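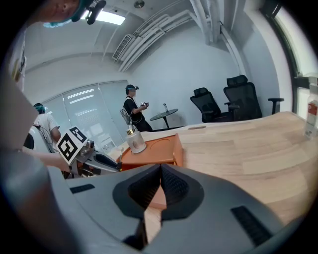
Lab 2: Comparing Grippers
Notes for Wednesday, February 3, 2021

Bring the reading on contact and friction from last week. We will use it in part two.

The lab compares the Turner and Udia hand-held grippers on the same short list of tasks. Work in pairs. One person runs the tool, the other keeps the log, then switch after each task.

Tasks
Lift the glass jar by the lid and set it down on the tray.
Lift the same jar by the body.
Turn the jar a quarter turn without lifting it.
Pass the jar from one gripper to the other.

Do each task 36 times per gripper. Last November's section stopped early on the handoff and ended up with 261 usable trials, too few to say much about slip.

What to log
Start and end time, pass or fail, and where the fingertips touched. If the jar slides but does not fall, write "slip" and count it as a pass. A drop is a fail. So is any trial where you steady the jar with your free hand.

Camera check
Before the first trial, hold the gripper over the tray and look at the live view. Both fingertips and the gap between them should be visible. The wide lens bends straight edges, most of all near the rim, so do not measure distances off the raw picture. Run the Brivham correction script first - the settings are on page 2 of the Alemneh manual.

Fingertip pads
Wipe them between tasks. If a pad is worn through, swap it and note the trial number. Trials before and after a swap go in separate columns.

Write-up
Over two pages is too long. Include one table, one plot, and a paragraph on which gripper you would pick for the handoff and why. Attach the raw log.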